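# Equipment planner for a robot disassembly cell (part-time, fixed term)
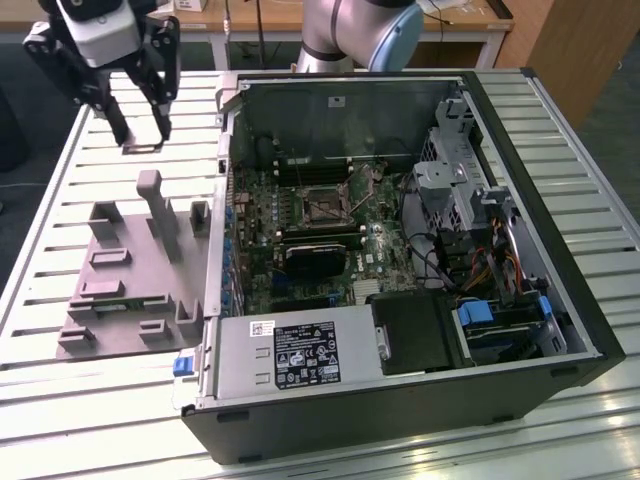
*Page last changed: September*

Findent takes apart used office computers and sells the working parts. We are planning to buy equipment for our second robot cell, and we look for one person who can lead this purchase from the first list of needs until the last invoice is paid.

## The work

Our present cell handles desktop towers. The tower lies on its side on a slatted metal table with the side panel removed, and the gripper works together with a gray 3D-printed fixture plate. We print these plates ourselves, and each one costs us 200 in material and machine hours. The second cell must accept more case sizes, so the fixtures are a real part of the budget and should not be forgotten behind the price of the arm.

You will:

- write the requirements together with the two technicians who use the cell every day
- ask for quotes on the arm, gripper, table and safety equipment, and compare them on the same terms
- prepare a budget for three years, including spare fingers, fixtures, service and training
- plan the floor space, power and delivery dates with the building owner
- keep the purchase file in Bono, our ordering system (we will teach you)

Two quotes for grippers are already received, one for 1406 and one for 2489. They do not cover the same things. The lower one leaves out the mounting parts and the cable, and your first task will be to make them comparable. The offer from Zellimer for the table is open until the end of the month.

## What we ask

You have bought technical equipment before, for a workshop, a laboratory or a small factory. You can read a data sheet and you are not shy to call a supplier and ask what a line means. You do not need to program robots. It helps if you have opened a desktop computer and know a power supply from a drive cage.

Good written English is necessary, but it does not have to be perfect – mine is also not.

## What we offer

The contract is for seven months, 20 hours each week. The pay is 1357 every two weeks before tax. Two days a week must be on site, and the other hours you can arrange as you like. If the project Ezzat (our planned line for laptops) is approved, the contract can be made longer, but I cannot promise this now.

## How to apply

Send a résumé and one page about a purchase you were responsible for. Please tell us also what went wrong in it. Write "Second cell" in the subject line. Interviews are held on site from 9:30 in the morning, and you will see the cell running.

Questions about the position go to Said Bouazza, workshop and purchasing.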